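Bimanual block sorting: policy stalls near the bins, more demos or cleaner demos?

Asked in Data Collection and Imitation Learning – tags: bimanual, teleoperation, dataset-quality

We are training a two-arm policy to sort foam blocks into plastic bins by color. Demonstrations are teleoperated and recorded through Skolia, one episode per file. We have 343 episodes, of which 312 passed review. The rejected ones were mostly dropped blocks and late starts.

The trained policy reaches and grasps well enough. The trouble is the stretch between the grasp and the release. The arm carries the block toward the bins, slows down, and hovers until the episode times out. Handing a piece from one arm to the other fails the same way – both grippers close and neither lets go.

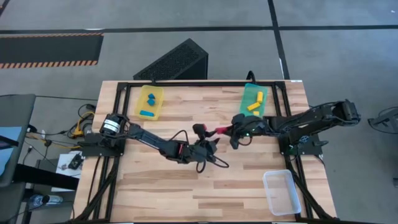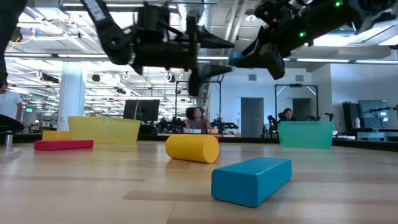
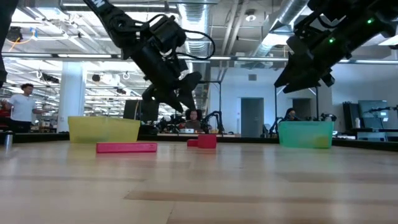
Block positions are changed by hand between episodes. Bin positions change less often, usually once per session. Three operators contributed, and no written rule told them which arm should take which block. Action chunk length is 40 steps. Training loss is flat and validation loss looks fine.

Should I collect more, or throw some out and retrain on what is left?

Answer 1 (accepted)

Validation loss won't show this. Check two things before recording anything new.

First, plot gripper command and joint speed over time for a sample of episodes from each operator. People pause before a release to line things up. If the pauses are long, the policy sees many near-identical observations labeled "stay put" and only a few labeled "open". Trim the idle steps, or downsample any run where joint speed stays under a threshold. Keep the gripper transitions at full rate.

Second, split the episodes by which arm does the placing. With three operators and no rule you probably have 2 strategies mixed for the same starting layout. Write the rule down (nearest arm takes the block, hand over only if the bin is out of reach) and drop or relabel the episodes that break it.

Retrain on the filtered set first. If it still hovers, record short episodes that start with the block already in the gripper near a bin. Those are cheap to collect and they cover the part that is failing.

Answer 2

Had the same hover with a Dinetti controller. In our case the recorded gripper value was the measured position and the command was never logged, so the close signal lagged. Check which one your files contain.

Answer 3

More data fixed it for us. Also try a shorter chunk.

Comment on answer 1: Trimmed the idle steps and retrained. Single-arm placing no longer stalls. Handovers are still bad, relabeling those on Thursday.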